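Annotating Laundry Episodes for Contact-Phase Training
Brotetti Manipulation Group — Methods Pages
Updated Sat 28 March

Purpose

These instructions explain how to divide a recorded laundry episode into contact phases and how to prepare the result for policy training. They apply to all washer and basket tasks in the Gilleck collection. Readers should already have access to the recordings and a working installation of the Vainio labeling tool.

Before you begin

Each episode contains a head view and at least one wrist view. Open both. The head view is used to decide which stage of the task the robot is in, and the wrist view is used to decide when contact with the fabric begins and ends. Labels made from a single view are not accepted.

Confirm that the streams are aligned before placing any marks. Offsets of up to 3 frames are corrected on import. If the offset is larger, return the episode to the intake queue.

Step 1. Mark the task stages

Play the head view at half speed and place a stage mark at each change of activity. The stages for this task are approach, reach, grasp, withdraw, transfer and release. A reach begins when any part of the hand passes the plane of the drum opening. Label the two arms separately, as one hand may be inside the machine while the other waits at the basket.
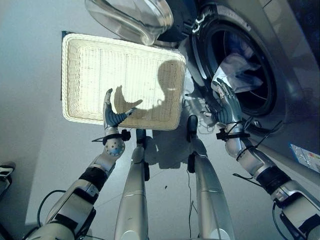
Shadows are a frequent source of early marks. Under overhead lighting, the shadow of a hand can fall inside the basket well before the hand itself arrives. Place the mark on the hand and ignore the shadow.

Step 2. Mark the contact phases

Switch to the wrist view and move through each grasp one frame at a time. Three phases are used:

Touch: the finger meets the fabric, with no visible change in the shape of the cloth.
Load: the cloth creases or gathers under the finger.
Carry: the gathered cloth moves together with the gripper.

Close views are often blurred at the finger. Where the finger outline cannot be followed, judge the phase from the folds in the fabric. Knitted items are easier to judge in this way than smooth ones — the pattern of the knit bends visibly under pressure.

If several items are tangled, assign the phase to the item nearest the finger and set the "multiple" flag. Do not guess how many items are involved.

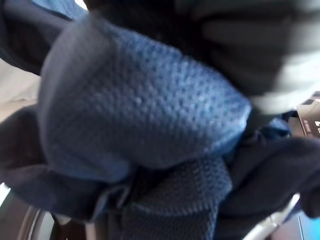

Wrist view: blue knit fabric at the gripper finger, with darker navy fabric on both sides.

Step 3. Check and export

Run the consistency check. Any phase shorter than 7 frames is listed for review and should be either confirmed or merged with the phase before it. Export the episode in the Protthorpe format, keeping the stage and phase tracks in separate files.

Effect on training

In our June comparison, policies were trained on 200 episodes, first with stage marks only and then with both tracks. Each policy was given 70 trials. The policy trained with both tracks released fewer items between the drum and the basket. Its reach times were unchanged. The comparison did not include sheets or other large flat items, and the method should be treated as untested for them.

Corrections to labels already exported must be submitted as a new version of the episode.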